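Chapter 7
Blood Pressure Outside the Clinic

After you have read this chapter, you should be able to explain why a single reading in the clinic is often not enough, to tell home measurement from 24-hour measurement, and to teach a patient the correct way of sitting and resting before a reading. You should already know from Chapter 6 how the cuff closes the artery and what the upper and lower numbers mean.

7.1 Why the place of measurement matters

Blood pressure is not a fixed property of a person, like the height. It goes up when we climb the stairs, when we talk, when we are cold, and when we wait for bad news. It goes down in sleep. A reading in the clinic catches one minute of the day, and for many patients it is an unusual minute. They have hurried from the bus stop, they have sat in the waiting room, and then a person in uniform puts a cuff on the arm.

In some patients this gives a reading that is higher than their usual pressure. We call this white-coat hypertension if the pressure at home is normal and the patient takes no treatment. The opposite also exists. In masked hypertension the clinic reading is normal, but the pressure is high at work, at home or during the night. This second group is the more difficult one for the nurse and the physician, for there is nothing in the clinic record that asks for attention. 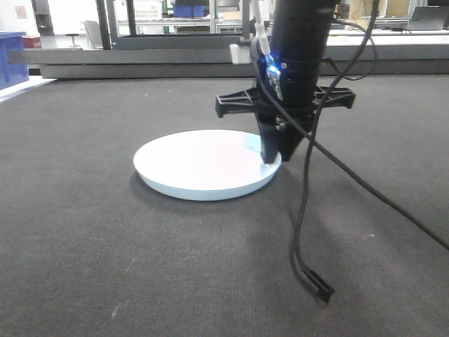

Can a patient with white-coat hypertension simply be sent home and forgotten?
Such a patient should be followed, usually with home readings repeated at least once a year, for the reason that a part of these patients will develop lasting hypertension later.

7.2 Two methods

The first method is home measurement. The patient uses an automatic device with an upper-arm cuff, and takes the readings alone or with help of the family. A common plan is two readings in the morning and two in the evening, one minute apart, for seven days. The readings of the first day are often left out, and the average is made from the rest.

The second method is ambulatory measurement. The patient wears a cuff and a small recorder for 24 hours. The device inflates by itself, often every 20 or 30 minutes in the day and less often in the night. It is the only common method which shows the pressure during sleep. Some patients find it uncomfortable, and some say that they slept badly. This must be written in the report, as a bad night can change the night values.

The two methods do not compete with each other. Home measurement is cheap and can be repeated for years. Ambulatory measurement is better for the first diagnosis and for questions about the night.

In the exercises of this book we use the records of the Waltden clinic, which serves a small town and the farms near it. The clinic kept 3,068 home readings over one winter. After the first-day readings and the incomplete entries were removed, 2,056 remained. You will work with this set again in Chapter 9, so please keep your tables.

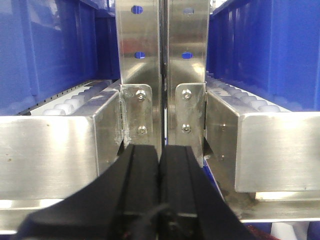
A reader of the earlier edition wrote to us that her patients in Lowther never complete seven days, and that she accepts three days if all the readings of those days are present. This is a reasonable practice. Three days is generally taken as the smallest useful number, and seven days remains the aim. The length of the period should be written beside the average, so that the next person who opens the record can judge it.

7.3 Preparing the patient

Most errors in home measurement come before the button is pressed. The nurse should go through the following points with the patient, and should then watch the patient do one reading without help.

No coffee, no smoking and no exercise in the last 30 minutes.
Empty bladder.
Five minutes of quiet sitting.
Back supported, both feet on the floor, legs not crossed.
Arm supported, with the cuff at the level of the heart.
Cuff on the bare arm.
No talking during the reading.

The size of the cuff needs special care. A cuff that is too small gives values that are too high, and the mistake repeats itself every day. Measure the middle of the upper arm with a tape and compare it with the range printed on the cuff. Do not judge by eye.
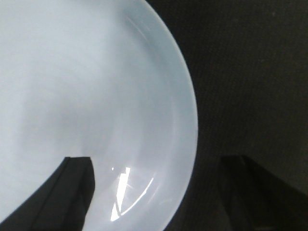 At the first visit the pressure should be taken in both arms. If there is a clear difference that stays on repetition, the arm with the higher value is used from then on, in the clinic and at home as well. Write the side in the record. Patients forget it easily, and a small mark on the card that is kept with the device can help them.

7.4 Reading the record

A patient who brings a full notebook has done serious work, and the notebook deserves to be read in front of the patient. Look first at the dates and times. Then look for round numbers. If nearly all the values end in zero, the patient has probably rounded them, and you should ask politely how they were written down. 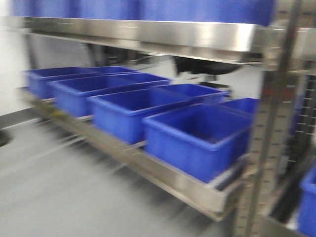
Then calculate the average for the upper and the lower number separately. One high value between many normal ones should not lead to a change of treatment, but it should not be erased either. Ask what happened on that day. Pain, an argument, a missed tablet or a cold medicine can each be the answer.

For the average of home readings, many guidelines use 135/85 mmHg as the limit, which is lower than the limit of 140/90 mmHg traditionally used in the clinic. Guidelines differ between countries and are revised from time to time, therefore check which one is in use in your own workplace before you do the exercises.

Terms introduced in this part: white-coat hypertension, masked hypertension, home measurement, ambulatory measurement.

Section 7.5 continues with the pressure during the night and the meaning of the word "dipping."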